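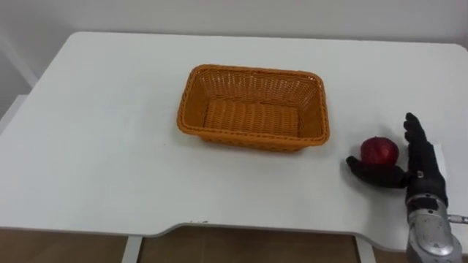 OK, morning everybody. Can the back row hear me? Wave if not. Phúc Phan is on the slides today and he has promised to keep up with me, so if I jump around, be nice to him.

My talk is called "An Empty Basket on a White Table," and it runs until the coffee shows up. I help look after the shared lunch room at our building in Vernville. I have been doing it long enough to have opinions about fruit.

(Pause. Let them laugh or not.)

Start with the table. When we redid the room I wanted a wood one, and I lost that fight, and I'm glad I lost it. White and matte is wonderful for food. You see every crumb! You see the sticky ring somebody left with their juice. On our old brown table those rings could live for a week and you only found them with your sleeve.

Rounded corners, please. Hips will thank you. And if you can get one with a scoop out of the front edge, like a desk you can pull yourself into, try it. I thought it looked silly in the catalog, but you stand in the dip and suddenly the middle of the table is easy to reach. No leaning, no belly on the tabletop. (Show the leaning. Do not knock over the water again.)

Now baskets. Ask the room: who has a fruit bowl at work? Who knows what's at the bottom of it? Right.

A deep bowl hides things. We had a lovely heavy one from Plindero, blue glaze, a present from Tormod Björklund when he moved offices, and everything at the bottom of it went soft before anybody saw it. Tormod, I know you're here. The bowl is fine, it holds mail now.

What I like for fruit is a woven basket, rectangular, with sides that slope out and gaps in the weave. Air gets in from the sides. The slope means you can get your fingers down next to an apple without scraping your knuckles. And a thick braided rim gives you something to grab when you carry it to the sink. Orange is a great color for it, by the way – on a white table you can spot it from the door, and people walk toward it.

Click. Filling it.

Wipe the table first, basket off. Then basket in the middle, long side facing you. Then fruit, one piece at a time, and pick up each one with your whole hand. I mean it! If you pinch an apple between two fingertips you get two little brown dents by Tuesday. Wrap your hand around it, turn it over, look at the stem end, look at the bottom. Red apples with darker streaks are sneaky, a bruise can hide in there, so feel for it too.

Set it down. Don't drop it. Big ones go in first along the walls, small ones in the middle, bananas never. Bananas get their own hook. (If somebody asks about pears: same as apples, but check them every day.)

One layer if you can stand it. I know a heaped basket looks generous, and for a party, sure, heap it. For an ordinary week, one layer, and top it up from the fridge after lunch.

Washing the basket: lukewarm water, soft brush, and get into the rows on the floor of it, where the grit sits. Shake it, then upside down on a towel overnight. Never on the radiator. I warped a good one from Gavska that way and it rocks like a boat to this day.

Click. Money, quickly. Our fruit fund was 1,585 last year and we threw out far too much of it. This year I asked for 1,000 and so far we're fine, even with the fancy apples in May.

Questions now, and there are apples by the door on your way out – take one, whole hand please.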